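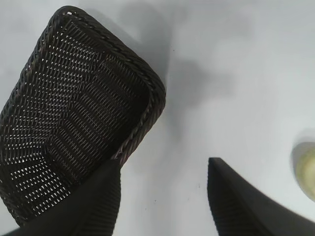 Load Retention in Woven Storage Baskets Under Repeated Handling

Home Projects Reports Archive Contact

June
By Setareh Esfahani and Thanakorn Duangkaew

1. Background

Woven baskets are sold in large numbers for shelves and pantries, but the sellers rarely state how much weight they will carry or how long the rim will last. The question for this project was whether the rim or the base fails first when a basket is lifted and set down many times with a fixed load. A second question was whether a braided rim holds its shape better than a plain wrapped one.

The work was done in the materials lab at Gromstead during the spring term. Davoud Fallahi supervised the project. Rostam Arabzadeh built the lifting frame and wrote the section on the drive in the appendix to our proposal.

2. Samples

Three types of basket were bought from Vumier, a local housewares store. Type A was natural willow with a wrapped rim. Type B was synthetic strand over a wire frame with a braided rim. Type C used the same synthetic strand and wire frame as type B, but with a wrapped rim. All were rectangular and close in size. Handles, where fitted, were removed before testing so that every sample could be held by the rim.

Natural fiber changes stiffness with humidity. The type A samples were kept in the conditioning cabinet over a weekend and tested starting on Monday. The synthetic samples were stored on an open shelf in the same lab.

3. Method

Each basket was held at the middle of both long sides by padded clamps. A bag of dry sand was placed in the base and leveled by hand. The frame raised the basket, paused, and lowered it onto a flat board. One lift and one set-down made one cycle. The planned test length was 2,000 cycles per basket.

Rim width was measured at the midpoint with a steel rule before the test and after every 40 cycles. Base sag was measured at the same stops with a depth gauge resting on a straight bar laid across the rim. A basket was counted as failed when a strand broke, when the rim separated from the wall, or when the base touched the bar fixed under the clamps.

The first set of clamps left marks on the willow and was replaced. Readings taken with those clamps are not used in this report.

4. Results

Type A failed at the rim in every test. The wrapping loosened next to the clamps, and the upright stakes then moved apart. Base sag stayed small up to that point.

Type B did not fail at the rim. One sample stopped at 1,984 cycles when a base strand broke near a corner; the others completed the test. The braid flattened slightly where the clamps pressed on it – most of this change took place early and then leveled off.

Type C fell between the two. The wire kept the rim in line, but the wrapping slid along it and opened gaps at the corners. No type C sample separated fully from the wall.

5. Discussion

The difference between types B and C is the more useful result, as strand and frame were the same. A braid spreads the clamp force over several crossings, while a wrap carries it on a few turns. The comparison with willow is weaker. Type A had no wire, so the effect of rim style cannot be separated from the effect of the frame.

Loading was vertical only. A basket pulled off a shelf by one end is loaded unevenly, and the order of failure may be different in that case. The Mohammadi rig in the next bay can tilt a sample during the lift, but it was booked for the whole term.

6. Further work

Lino Colombo has agreed to repeat the type B and type C tests with a one-sided lift. The sand bag should be replaced with fixed weights – the sand shifted toward the corners in long runs and had to be leveled again at the measuring stops. Raw readings are in the lab folder under Zalta, sorted by basket type.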